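Pendlow Workshop Teaches Robots to Pack, One Box at a Time

30 April 2021

If you have ever tried to tuck a computer mouse and its cable into a cardboard box and get the lid to close nicely over it, you will have some sympathy for the robots at Plirska, the small automation firm that moved into the old Pendlow print works last September. They are learning that very job, and they are learning it from people, one patient try after another.

Marijke Brouwer, who leads the training team, explained to us over a very welcome cup of coffee that an operator steers both arms by remote control while the system records every movement. A good operator gets through 135 packing runs in a shift, and the team is hoping to have 2,000 of them saved before the software gets its first serious turn on its own.

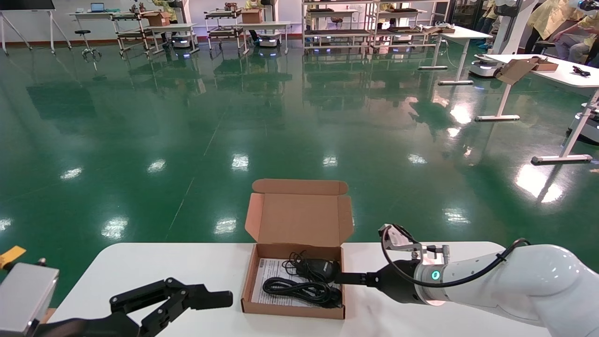
The trouble, she told us, is mostly with the cables. A mouse will stay where you put it, but a cord has ideas of its own - and an operator who hurries will teach the robot to hurry too. New operators spend their first 6 days just practicing before any of their work is kept.

Teun Boersma came over from a regular packing job at Vanhove and has grown very fond of the work, though he admits his shoulders took a while to agree. "You slow down and you think about your own hands," he said. "I pack my groceries differently now, my wife says so."

Plirska plans to take on 8 more operators this year, and no experience with robots is needed. Anyone interested can ask at the front desk on weekday mornings.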